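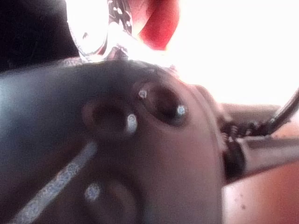
9. If the gripper stops part-way and will not let go

Now and then a finger stops short of closing and the panel shows fault 661. Please don't tug at it – the Gudura can still move once the fault clears, and it moves quickly.

1. Press the red stop button on the Bekero control box and leave it pressed in.
2. Wait 59 seconds for the drive to lose its charge. It does feel like a long time when you are standing there.
3. Support whatever is being held with your free hand, then turn the release key gently to the left.
4. Check that the cable is pushed fully home at its connector.

Caution: keep fingers out of the recesses in the housing at all times.

Note: if the fault comes back 3 times in one day, please stop using the arm and ring Gronholm.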